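Buy the Toy Shovel, Skip the Play Set
by Gladys Lozano
27/11/2020

My sister-in-law asked me last month what she should get for a boy turning three. I told her a shovel. She thought I was being cheap, and she bought a plastic construction site with a crane, a ramp and 31 pieces in a zippered bag. I have nothing against the crane. I still think the shovel was the better present, and I want to lay out why.

I ran the toy shelves at the Clarcombe family center for 2 years. We had a budget of $300 when I started, and most of it went to sets. Sets look good on a shelf. The trouble is that a set tells a child what it is for, and once a few parts go missing the adults start to treat it as broken. I spent many evenings looking under radiators for a traffic cone the size of my thumb.

A shovel has one part. A three-year-old can pick it up without being shown how. It works in sand, snow, dry leaves, rice in a baking pan, and a pile of blocks on the living room floor. Orlando Carhuamaca, who had the toddler room next to mine, kept one in the block bin all year, and it came out more often than the dump truck did.

People tend to think of it as a beach toy and put it away in the garage after summer. I would keep it indoors. On a bare table, a child can learn most of what the tool has to teach: how to keep the blade flat, how far back to hold the handle, how hard to push before a block tips over and rolls off the side.

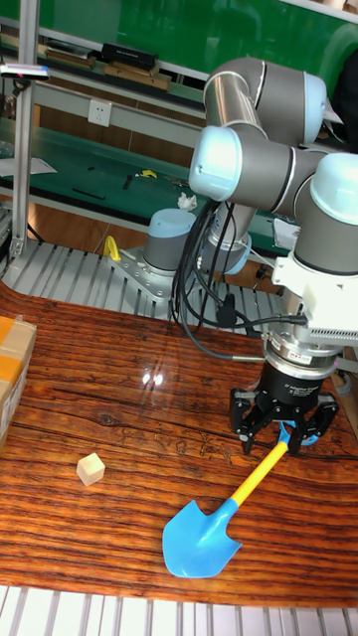
Does a child need sand to get any use out of a toy shovel?

Small blocks, dried beans or crumpled paper will do for most of the year. Sand is easier to scoop, but it's also harder to clean up, and a child who only ever digs in sand doesn't find out that other things slide, stick or fall off the blade.

There are fair arguments against me. Gladys Puma, who I worked with and still talk to, says a shovel in a small room becomes something to hit with. She is right that it happens. It also happened with the wooden spoons, the drumsticks and the foam bat, and we handled it the same way every time. The tool went up on the shelf and came back down after lunch.

The other complaint is that they snap. Some do. The thin ones sold in a net bag with a pail usually go where the shaft meets the blade. Look for a handle with a real grip that a small hand can close around, and bend the shaft a little in the store. If it creaks, put it back.

Size matters more than brand. Long shovels are made for standing in a yard, and indoors they knock over lamps. Short ones made for pails are fine for a two-year-old and frustrating for a four-year-old. I would buy the middle length and expect it to last until kindergarten.

The crane, I'm told, is in the closet with its zippered bag. His birthday comes around again next November, and I have already picked out a shovel.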